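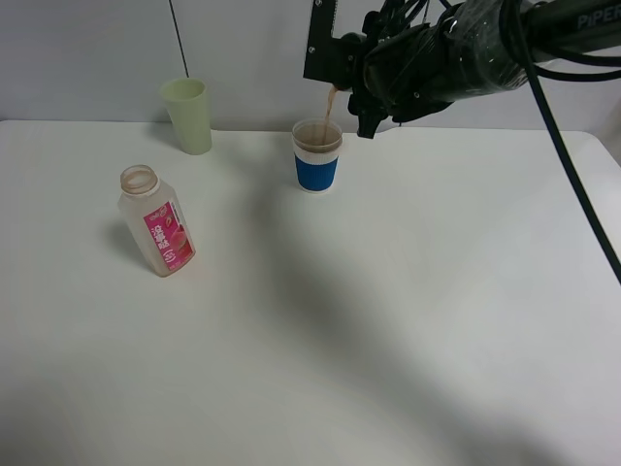
4. Setting up your first mentoring pair

Ondell matches mentors with mentees across your organisation. It will not make them like each other, so allow a little time for this section.

4.1 Before you start

You need an organiser account and at least one mentor who has agreed to it. Being volunteered by a line manager does not count as agreeing.

1. Open Pairings and choose New pair.
2. Pick the mentee first. The mentor list then shows only people with room for another.
3. Fill in Goals. You have 400 characters. "Grow as a leader" uses up 16 of them and tells the mentor nothing.
4. Set the meeting gap. The standard setting is 7 days, which suits keen people and frightens everyone else.

Note: Goals can be edited by either person until the first meeting is logged. After that, both must accept the change.

5. Press Send invitations.
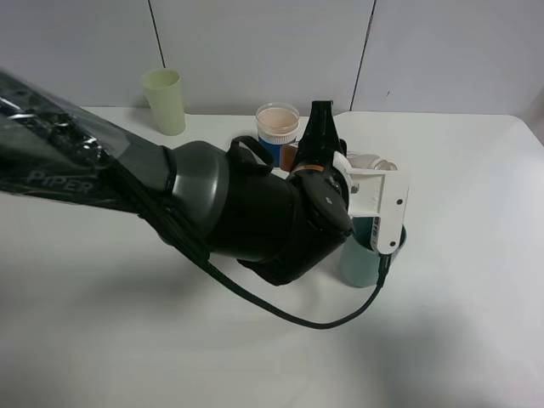
4.2 When a pair goes quiet

1. Check the Last met column. A grey dot means no meeting has been logged.
2. Send a Nudge. One is plenty.
3. If the dot stays grey, ring them. Telephones are still supported.

Caution: End pair closes the shared notes for good. Export them first if either person wants a copy. Our support desk (ask for Morag Morrison) can restore a deleted account but not deleted notes, however nicely you ask.

For moving a mentee to a new mentor, see section 5.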